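Filed under: Out & About / Open Days

Holter open day, 2/23/18. Got there late, parking a mess. Soup kitchen smell in the lobby, turned out to be the canteen. Leek and potato, very good. Tour of the old bottling hall first, then the cellars. 200 steps down, my knees noticed.
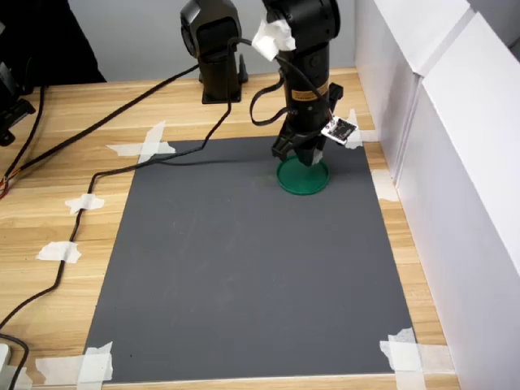

Can you visit the cellars without the tour? Only on open days, and you have to sign in at the front desk first.

Tzavaras had the bakery stall, sold out of teh seed rolls by noon. Bought 4 plain ones. Brass band in the yard, too loud to talk. Over 793 visitors by the board at the gate. Next one is in July, bring a coat for the cellars anyway.

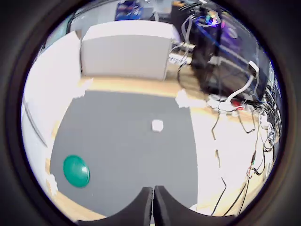 Green disc and white cube on the gray mat, Holter open day.

Contact | © Zumport Local Pages | Back to top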